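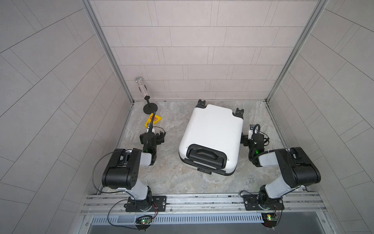 White hard-shell suitcase on a gray marbled floor.

1/
Notes on goulash with bread dumplings as a carryout dish. Places covered: Pulitz, Jander and Vlček, all within walking distance of the Sotora stop. Same order at each one, beef goulash with dumplings, picked up on weeknights and eaten at my kitchen table. I did not eat in at any of them for this.

2/
The dish is a fair test of a kitchen's packaging. Gravy holds heat well and forgives a long trip. Bread dumplings do neither. A sliced dumpling sitting in gravy swells at the bottom and goes gluey, and a sliced dumpling sitting in the open air gets a dry skin on the cut face. The container decides most of it.

3/
Pulitz first. Ordered by phone, was told 30 minutes, and the bag was on the counter when I walked in. Everything goes into one deep foil tray with a cardboard lid. Dumplings are laid on top of the goulash, overlapping like roof shingles. By the time I had a fork in it the bottom edge of each slice had soaked through and the top edge was still fine.

4/
Flavor at Pulitz is good. Lots of sweet paprika, some caraway, onion cooked down until there are no pieces left. The beef is shank and comes apart along the grain. Salt is on the high side. Raw onion rings come loose under the lid and steam, so they are limp and taste boiled. Ask for them on the side – they did it without a fuss the second time I ordered. 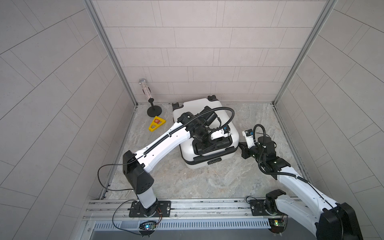 5/
Jander. Online ordering only after the lunch shift. The form has a comment box but the kitchen does not seem to read it, or did not read mine. Goulash comes in a round plastic tub with a tight lid, dumplings wrapped in foil, onion and pickle in a small cup. On paper this is the right way to pack it.

6/
In practice the foil is closed too tight. Steam condenses inside and the outer slices get wet. If you live close, open one end of the foil for the walk home. I tried that on the next order and the texture was near what I would expect on a plate. The crumb is open, with visible cubes of toasted roll in it, and it soaks up gravy evenly.

7/
The gravy at Jander is the weak part. It is thickened with flour and there was a raw flour taste on both visits. Color is brown more than red. Marjoram is heavy. Meat is cut small and lean, and some pieces were dry at the center. I finished it, but with mustard.

8/
Vlček. Slowest of the group. 34 minutes from order to pickup, and the person at the register had said twenty. It is a small kitchen and the dumplings are steamed to order, so I would plan for the wait. There is one bench by the door and it is usually taken.

9/
Packaging is a two-section tray, gravy on one side, dumplings on the other, with a vented lid. The divider is low. Carry it flat. If the bag tips, gravy crosses over and you have the Pulitz result with less gravy. Carried flat, this was the best dumpling of the lot – soft through, no skin, no wet base.

10/
Goulash at Vlček is thinner than at the other places and sharper, with some vinegar and hot paprika. Fat sits on top as a red layer and I would stir it back in. The menu gives the portion as 400 grams without dumplings. I put mine on the kitchen scale and it was close enough that I have no complaint.

11/
Reheating, for leftovers. Gravy in a small pot on low heat with a spoon of water. Dumplings separately, over steam, 3 minutes with the lid on. A microwave works if you cover the slices with a damp paper towel, but the edges toughen as they cool, so eat those first. Day-old slices are better fried in butter with an egg.

12/
Where I would order again: Vlček if I am walking, Pulitz if I am on the bus or picking up for more people, with onions on the side. Jander for the dumplings only, which they sell by the roll if you call before the dinner rush.

13/
Pulitz takes goulash off the menu on Mondays. Vlček has a venison version in September that I have not tried as carryout. The svíčková at Jander needs its own thread, mostly about the cranberry.
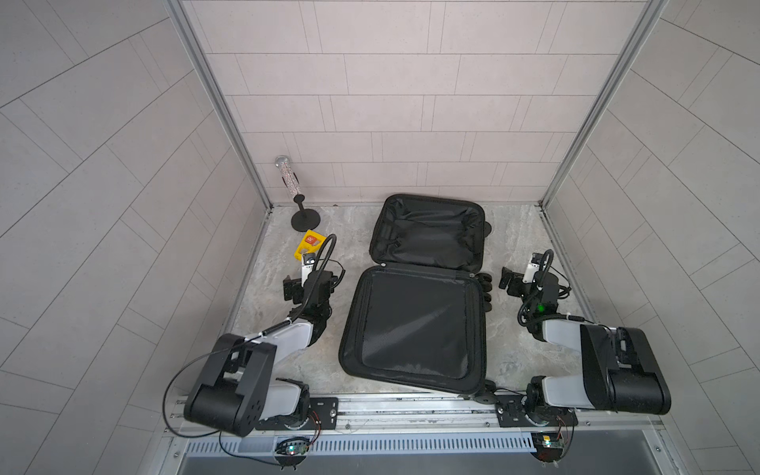

Black suitcase, open flat, mesh divider in the upper half.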